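Ward Martens
I moved to Jenport in July and brought one suitcase and the family recipe for sour rye bread. I want to write down what I learned about keeping a starter alive in a damp rented flat. It is a long thread, sorry in advance.

2/ First, the flour. At home I used the flour from Drastberg, it is a small mill and the rye is quite dark. In Jenport I could not find it. The shop on the corner sells one rye flour and it is very fine, almost like powder. My starter did not like it at all for the first 4 days.

3/ I almost threw it out. It smelled like nail polish. I have read since then that this smell means the starter is hungry, so I began to feed it morning and evening. After 3 more days the smell was gone and it had a nice sour apple smell again.

4/ The second problem was the temperature. My kitchen faces the harbour and it is cold until noon. My grandmother kept her jar on top of the tile stove. I have no tile stove. I have a heater that makes a clicking sound and a landlord who does not answer letters.

5/ So I looked for a warm place. On top of the fridge was too warm at the back and too cold at the front. Inside the oven with only the lamp on was good, but then I forgot it and turned the oven on. This was starter number one. Rest in peace.

6/ Luckily I had dried a little on baking paper before I travelled. If you keep a starter, please do this! Spread it thin, let it dry, break it in pieces and put it in an envelope. Mine came back to life with only warm water and flour.

7/ Starter number two lived for a while on the shelf above my desk, beside the computer. It was a bit warmer there than in the kitchen, and I saw it every time I sat down, so I did not forget to feed it.

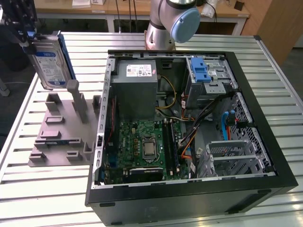 Side panel off, power supply at the upper left.

8/ A friend from my language class asked why I do not just buy bread. It is a fair question. The bakery Ververidis is four streets away and their white loaf is excellent, I buy it often. But they do not make sour rye, and the rye in the supermarket is coloured with malt and tastes sweet.

9/ Now the recipe, because two people wrote to me for it. In the evening I mix three big spoons of starter with rye flour and water until it looks like wet cement. I cover it with a plate. In the morning it should have small holes on the top and smell sour.

10/ Then more rye flour, salt, water, a spoon of caraway. You can not knead this dough, it is too sticky - you only stir it with a strong spoon and push it in the tin with wet hands. Let it rise until you see little cracks. Be patient in winter.

11/ I bake it very hot for the first 20 minutes, then I turn the oven down and wait until the whole flat smells of it. My neighbour knocked once to ask what it was. She is from Hotau and she knew a similar bread, but theirs has coriander seeds. I tried it her way and I must admit I liked it.

12/ Please do not cut it warm. I know it is difficult. The inside is like glue on the first day and on the second day it is perfect, with butter and a slice of radish.

13/ Somebody asked about mould. Pink or orange colour, throw it away, also the part that looks good. Grey water on top is fine, you can pour it off or stir it in. I stir it in, my grandmother poured it off, and we had arguments over the telephone about this.

14/ Next I want to try with half spelt. If anybody in Jenport knows where to buy coarse rye flour, please write to me, I can pay you in bread.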